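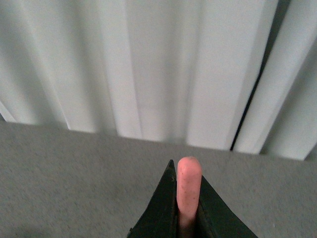 4.2 Light leakage and lower-edge behavior of vertical blinds

Rooms in the Ornley building were fitted with vertical slat blinds before our study began, and we kept them. Replacing them was outside the budget. The question for this section is narrow: how much daylight gets past a closed blind, and where.

Two paths matter. First, the gaps between neighboring slats. Second, the bottom edge, where slats end near the carpet at heights that don't quite match. Figure 4 shows both on a closed blind: a thin dark gap toward the right where two slats have separated, and an uneven lower line with small shadowed notches at the carpet. Slat brightness also varies a lot across the width. Same blind, same moment.

Readings were taken with a Clulis handheld meter at desk height and again just above the floor. Night readings excluded. Desk values with the blinds closed stayed under 800 lux in all rooms, most of them well under. With blinds open we saw roughly 2,000 lux on clear mornings, and the meter was set to clip at 2,000, so peaks above that are lost. We should of used the higher range. Open-blind maxima in Table 3 are therefore lower bounds.

Floor readings were noisier. A slat that hangs a little off vertical changes the reading next to it more than tilting the whole blind by a small step. Moving the meter sideways by one slat width was sometimes enough to change the category. For that reason floor data are reported per room, not per position.

Carpet. Medium gray, textured, low reflectance compared with the slats. Little bounce back up into the room. The Cirkmont rooms have pale vinyl floors and the difference is easy to see in the closed-blind numbers, though the windows there face a different way and we can't seperate the two effects with this data.

Slats were straightened by hand before each session and left alone after that. Doors shut, ceiling lights off. The Kwok correction for meter angle was applied to desk readings only.

Figure 4. Closed vertical blind above gray carpet. Note the separated slats at right and the differing slat ends along the lower edge.

Occupant ratings for the same rooms are in Section 4.3.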